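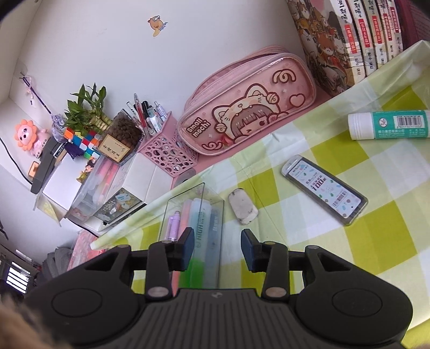

手持ちグリッパでの実演収録、手順書を改訂したので中身を書いておく

ホーム 検索 通知 ブックマーク プロフィール
7月 投稿:Rullmont 収録手順担当
最終更新:7月 16時すぎ

1/24
手持ちグリッパで机の上の作業を収録するときの手順書を改訂した。前の版は項目が13あったのを11に減らしている。社外の人からも問い合わせがあるので、公開して差し支えない部分をここに流す。数値の閾値や装置の設定は機種によるので省いた。課題は文具の片付け。ペンや蛍光ペンを透明なケースに入れる、というもの。

2/24
先に用語。「エピソード」は開始合図から終了合図までの一本。「課題文」は作業者が読む指示の一文。「配置」は開始合図の時点での物の置き方。「背景」は課題文に出てこない物すべて。前の版ではこの四つの使い方が人によって違っていて、レビューのコメントが噛み合わないことが何度もあった。

3/24
項目1、課題文。一つの課題文に動作の目的を一つだけ書く。「蛍光ペンをケースに入れる」はよい。「机をきれいにする」は不可。何をもって終わりとするかが書いた人にしか分からない課題文は、収録に入る前に差し戻す。色で物を指定するときは、同じ色に見える物がほかに出ていないかを先に確認する。

4/24
課題文の続き。蛍光ペンは軸とキャップの色が違うことがある。「緑のペン」と書かれていて、緑なのがキャップなのか軸なのかで作業者が迷った例があった。改訂版では「緑のキャップの蛍光ペン」のように部位まで書く。少し長くなるが、課題文の長さに上限は設けていない。

5/24
項目2、開始姿勢。爪は開いた状態で始める。対象物には触れない。開始合図のあと、ひと呼吸ぶん静止してから動き出す。前の版では静止の規定がなく、合図と同時に動く人がいて、冒頭の位置推定が乱れる原因になっていた。

6/24
静止の長さを秒で決めてほしいという意見もあったが、見送った。秒で書くと作業者が頭の中で数え始めて、手元から意識が離れる。試し撮りで何度か合わせれば、班の中ではだいたい揃う。揃わない人がいたら班長が横について練習する。

7/24
項目3、持ち方。グリップは毎回同じ位置で握る。左右どちらの手で持つかはエピソードの途中で変えない。二台を使う課題では、どちらの装置をどちらの手で持つかを記録票に書く。装置のラベルと記録票の欄が逆になっていた事例があり、データを見ただけでは気づけなかった。

8/24
項目4、配置。文具の向きを毎回変える。きれいに並べ直さない。整列した状態から始めるエピソードばかり集まると、斜めに置かれた物を取れない方策になる。これは前のDameoの収録で実際に起きた。並べ直す癖は几帳面な人ほど強いので、配置を決める人と実演する人を分ける班もある。分けるかどうかは班の判断でよい。

9/24
配置の範囲についてはよく聞かれる。机の端から落ちそうな位置、物どうしが完全に重なった位置は避ける。軽く触れている程度なら可。ケースの壁にぴったり付いた物は、取れない場合があることを承知のうえで少数だけ入れる。割合は課題ごとに決める。

10/24
項目5、背景。背景の物は無理に片付けない。生活している机で使えるようにするのが目的なので、ペン立てや本が並んでいるのは問題ない。ただし一つのまとまりの途中で背景を動かしたら、そこでまとまりを切る。鉢植えを少しずらした程度でも切る。「この程度なら」の線引きを現場に任せると、あとで揉める。

11/24
背景のうち、文字のある紙や画面は別に確認する。氏名、住所、連絡先が読み取れるものがあれば、収録前に机の持ち主に相談する。収録後に見つかった場合は、その場で消さずにレビュー担当へ回す。原本を現場で加工しないこと。加工した記録が残らないのがいちばん困る。

12/24
項目6、机の布。格子柄の布は収録に使ってよい。無地に張り替えるかどうかで議論したが、張り替えないことにした。皺が大きく寄って文具が傾くようなら伸ばす。細かい皺はそのままでいい。布を伸ばしたときも、まとまりを切る。

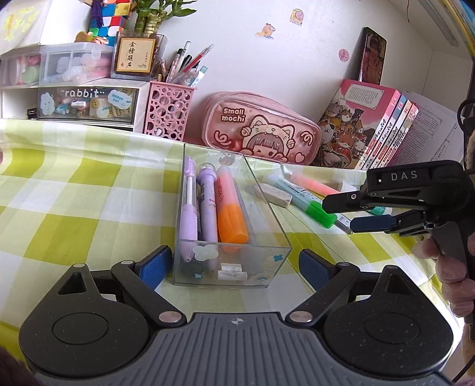 13/24
項目7、動作の速さ。普段の手の動きより少し遅いくらい。遅すぎるのも困る。慎重になりすぎて対象の手前で止まったり戻ったりする軌跡が増えると、学習側で迷いとして残る。速さの見本は各班に映像で配ってあるので、始業時に一度見てから入る。

14/24
項目8、つかみ損ね。つかみ損ねたら、その場でつかみ直して最後まで続けてよい。やり直しの動きも使う。ただし記録票の「再把持」に印を付ける。印を付けるのを恥ずかしがる人がいるけれど、印の多さで人を評価することはしない。これは手順書の本文にも書いた。

15/24
落として机の外に出た場合は中断。拾って続きから始めない。中断したエピソードは削除せず「中断」として残す。細い軸のペンは転がりやすいので、中断が増えたら配置を見直す。作業者の腕の問題として扱う前に、まず配置を疑う。

16/24
項目9、手と体の写り込み。グリップを握っている手が別の装置の視野に入るのは許容する。二人で作業すれば避けられない。空いているほうの手で対象物やケースに触れるのは不可。ケースが動くときは手で押さえず、ケースの固定方法を変える。滑り止めを敷くかどうかは課題文ごとに決めて、途中で変えない。

17/24
二台で作業するときは、先に入る側と待つ側を決めておく。待つ側は爪を開いたまま、対象から離れたところで止める。声の合図は使ってよい。音声は学習には使わないが、レビューのときに状況が分かるので残している。ケーブルがもう一台の動く範囲に垂れていないかは、開始前に二人とも見る。

18/24
ケーブルの件は前の版では「注意する」としか書いていなかった。注意する、は手順になっていないという指摘をもらって、確認する人と時点を書いた。ほかの項目でも「注意する」「適宜」「なるべく」を拾って、書き直せるものは書き直した。書き直せなかったものは消した。項目が減ったのは主にこの作業の結果。

19/24
項目10、装置の清掃と点検。爪のパッドは始業時と昼休み明けに乾いた布で拭く。レンズも同じ時点で。外装に細かい埃が付いている程度では収録を止めない。パッドの縁が浮いていたら使用をやめて交換する。交換したパッドは捨てずに袋に入れ、交換した時点を書いておく。摩耗の傾向を見たいので。

20/24
項目11、区切りとレビュー。約200エピソードで一つのまとまりにし、まとまりごとに抜き取りで見る。見る人は収録した本人以外。抜き取りの選び方は乱数で、班長が選ばない。前は班長が選んでいて、結果としてうまくいった回ばかり見ていた。悪気があったわけではなく、頼まれれば誰でもそうなると思う。

21/24
レビューの判定は「可」「条件付き」「不可」の三段階。条件付きには理由を必ず文で書く。Salehiの記録票の様式をもとにしていて、理由欄だけ広げた。様式を丸ごと変えたいという声もあったけれど、過去のデータと突き合わせるときに面倒が増えるので欄の追加にとどめている。

22/24
削った二項目についても書いておく。一つは照明の色温度を毎回測るというもの。測った値を誰も使っていなかった。今は照明を変えたときだけ記録する。もう一つは作業者の利き手の申告。項目3の持ち手の記録と重複していたので統合した。どちらも削るときに学習側の担当へ確認を取っている。

23/24
まだ決まっていないこと。使い込んだ消しゴムのように、形が少しずつ変わる物を同じ物体として扱うかどうか。角が丸くなる前と後で別の番号を振る案と、同じ番号のまま日ごとに写真を残す案がある。Saranoの班は後者で試している。結果がまとまったら手順書に入れるか決める。それまでは各班の今のやり方を続けてよい。

24/24
質問はこの投稿への返信で。装置の型番や閾値については答えられない。手順書の文面を自分のところで使いたい場合は、そのまま写して構わない。ただ、項目6と項目10は私たちの机と装置に合わせた内容なので、使う前に自分の現場で一度試し撮りをして、合わないところは直してほしい。

追記
項目8の「再把持」の印について質問が続いたので補足。一つのエピソードの中で何度つかみ直しても、印は一つでよい。回数は書かなくていい。軌跡のほうから拾えるため。爪が対象に触れただけで閉じていない場合は、印を付けない。

追記その二
項目4の配置で、ケースの中に先に入っている文具はどうするのかという質問。空のケースから始める回と、すでに入っている回の両方を撮る。入っている場合は、中の物の向きも毎回変える。中の物を課題文に書く必要はない。ただし実演中に中の物が押されて大きく動いたら、備考に書いておく。判定はレビュー側でする。

追記その三
終了時の姿勢が書かれていないという指摘があった。手順書では項目2に含めている。対象を放したあと爪を開いたまま少し持ち上げ、静止してから終了合図。放した直後に合図を出すと、ケースの中で物が転がって止まるところが切れてしまう。項目名が「開始姿勢」のままだと見つけにくいので、次の版で「開始と終了の姿勢」に直す。

返信を表示 共有 報告 ページの先頭へ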